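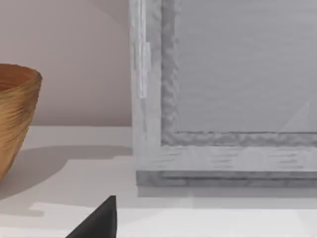

February, Sunday night
Posted by Barrett Haddad

Hi all, I finished the Orkau back run this weekend, issues 1 through 15, and I have thoughts about the reading order question that came up last week. My copies live in short stacks on whatever flat surface is free, and I've decided one of the splash pages is getting a plain gray frame, a big rectangular one like the one on the white tabletop next to the woven basket. But first the order, because I think we've been giving new people bad advice!

Somebody wrote earlier:

> I'd tell anyone starting Orkau to skip the 4 Chuensuk
> one-shots until the end. They're prequels, the art is
> rougher, and they spoil who is under the mask. Also the
> Prasura collection leaves them out, so how important
> can they be?

I used to say the same thing, word for word. Then I read them where they came out, between issues 6 and 7, and wow, what a difference. The mask thing is barely a spoiler (there's one panel, and you'd have to be squinting), and the ferry captain in issue 9 makes no sense at all unless you've met her in the second one-shot. I'd always figured she was a printing mistake. She gets three pages and a funeral!

As for Prasura leaving them out, my guess is it's a page count thing. The collection already runs 129 pages per volume, and they dropped the letter columns too, which I miss more than I expected. The letters in issue 11 are a riot — two readers arguing over whether the dog can talk.

Does anybody have the Grellisix edition? I've heard the colors are redone and the lettering is bigger, and my eyes would be grateful. I saw a full set listed at $1,360 and closed the tab pretty fast. If you own even one volume, could you tell me whether the night scenes in issue 12 are still that muddy purple? Mine look like grape jelly.

I'm happy to lend the one-shots to anybody local, as long as you don't fold the covers back.

Barrett

Last updated: Sunday, 9:40 pm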